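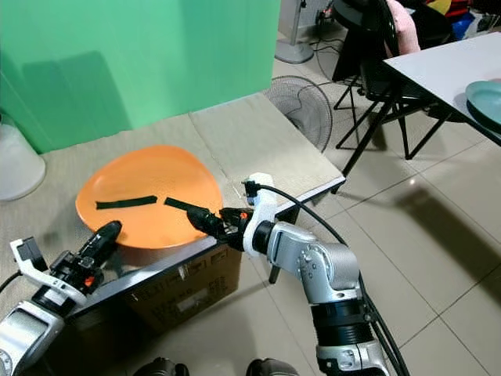 ## Cable strap sorting, a thread

**1/** Okay so I have finally started on the strap situation. Orange plate, low table, two dark strips on it so far, one longer and one shorter. I'm pretty sure they're both hook-and-loop but I've been fooled by plain webbing before, so they get the scratch test later.

**2/** Background for new people: I have kept every cable strap that ever came wrapped around anything. Every one! Chargers, lamps, that awful Hisent heater I returned (kept the strap, sorry Hisent). They lived in a drawer in the hallway and the drawer stopped closing in May.

**3/** The plate is my favorite part of this. It's sort of round and sort of a triangle, with a raised rim, and I've never once eaten off it. Food looks weird on it. But small stuff stays put, and dark straps on orange are SO easy to see. I used to sort on a navy towel. Don't do that.

**4/** Somebody asked about the table covering. It's beige with a linen kind of texture and I like it a lot for this. Lint shows up, though, and old straps are basically lint with a little strap attached.

**5/** How I'm doing it: long ones go to the left, short ones to the right, and anything I can't decide on goes back in the bag until I'm in a better mood. I only put a few on the plate at a time or I start making "maybe" piles. The maybe piles are how I got here.

**6/** Cleaning tip, since I get asked every time I post about this — an old toothbrush, dry, short strokes along the hook side. Then tweezers for the hair. There will be hair. I tried the Distik lint roller on them once and the strap won. Peeled the sheet right off the roller and kept it.

**7/** My rule this time is that a strap has to hold a rolled-up extension cord for 3 minutes while I go do something else. If it pops open it's out. I've tested 9 out of the bag already and lost three of them, which hurt more than I'd like to admit.

**8/** Yes, there's a cardboard box under the table. No, I'm not sorting that one today. One container at a time or I end up sitting on the floor at 11 pm reading the manual for a blender I gave away.

**9/** Fan is on the floor by the table and it's staying off until I'm done, before you suggest it. The short straps weigh nothing and I have chased enough of them across this room.

**10/** Where they're all going: the long ones get looped onto a hanger in the closet, the short ones go in a Geagea tin that used to have ginger cookies in it. I thought about buying one of those little drawer units, there's a nice one at the Flindedberg shop, but it was $50 and these are free straps. I can't spend fifty dollars to store free straps. (I did go back and look at it twice.)

**11/** Question for the cable people: do you sort by length or by width? I've always gone by length but the wide ones make the tin hard to close and I'm starting to wonder. Also does anyone cut the long ones in half? It feels wrong but I have the scissors right next to me.

**12/** Going back in. More when the bag's empty — or when I run out of toothbrush.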